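How to Sort a Year of Household Paper in One Afternoon

By Vaida Ķēniņš 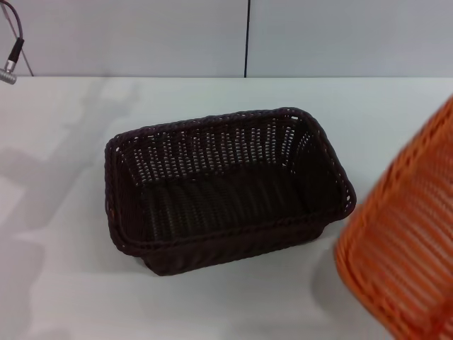
An open basket works well for incoming mail.

Most paper piles grow for the same reason: a letter gets opened, read halfway, and set down on the nearest flat surface. This method takes an afternoon the first time and a few minutes a week after that. I worked it out after moving to Ekham, when I unpacked a box of old statements and found two unpaid bills in it.

What you need

An open basket or tray
Seven file folders
A marker
A shredder, or a bag for papers to be shredded later
A stapler
A calendar you look at every day

Step 1. Bring all the paper to one place

Check the kitchen counter, the car, coat pockets, bags and the drawer where things get pushed. Don't read anything yet. Put it all on a table large enough for four piles.

Step 2. Make four piles

Go through the paper from the top and put each sheet in one of these piles:

Act: bills, forms to sign, anything with a deadline
Keep: records you will need later
Shred: anything with an account number or signature that you no longer need
Recycle: flyers, envelopes, inserts

Give each sheet a few seconds. If you can't decide, put it in Keep and look at it again in Step 4. Open every envelope, including the ones that look like advertising. Replacement bank cards often come in plain envelopes.

Step 3. Deal with the Act pile

Sort it by due date. Pay or answer whatever you can on the spot. Write the rest on the calendar a week before it is due, then put the papers in the basket with the earliest date on top.

A bill for 838 dollars sat in my own pile one April because the due date was on the second page. Turn pages over before you sort them.

Step 4. Label the folders

These seven cover most homes:

Taxes
House or rent
Car
Medical
Insurance
School and work
Warranties and manuals

File the Keep pile, newest paper in front. Staple pages that belong together, since paper clips catch on other sheets and come off. If a folder gets too thick to close, split it by year.

Birth certificates, titles, deeds and wills don't go in these folders. Store them in a fire-resistant box or at the bank.

Step 5. Shred and recycle

A small shredder overheats if you feed it for long, so stop when the manual says to. If the pile is too big, look for a shredding day nearby. The copy shop in Janevwood takes bags up to 40 pounds, and the Trodley library holds a free day every spring.

How long to keep things

Tax returns and the papers behind them should stay for several years. Check the current rule where you live before you shred any. Pay stubs can go once they match your yearly statement. Keep receipts for home repairs as long as you own the house. Utility bills can go after the next one shows your payment, unless you deduct them.

Keeping it up

Put new mail in the basket the day it comes. Once a week, empty the basket, repeat Steps 2 and 3, and return only the papers still waiting on a date.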